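About Lunura

Lunura is a small company that makes online board games for two players. We started in Vodcombe with one game, a draughts room, and 16 people who were playing in it every evening. Today we run 2 games, draughts and Maihi, and our software is written fully by our own team. When a player reports a problem, the message goes directly to the persons who can repair it.

Maxine Prendergast founded the company and still looks after the game servers. Carleen Nepia joined later and is responsible for tournaments and for the player support.

Our biggest event is the Lulten Cup, which we hold each December. The last one had 149 players in the main draw. Entry is free for all members, and the final is shown live with comments in English.
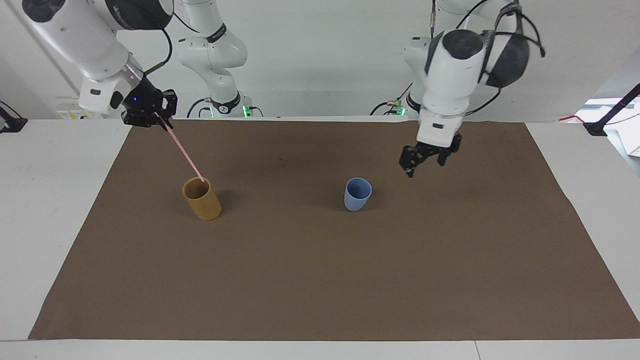

Members can also play in the weekly ladder. It has 176 places, and a place becomes free when a player did not make any game during one month. New players begin at the bottom and may challenge anybody up to five places higher.

We do not offer games for money. If you have a question about your account or about the ladder rules, please write to Carleen through the contact form. She answers in the mornings.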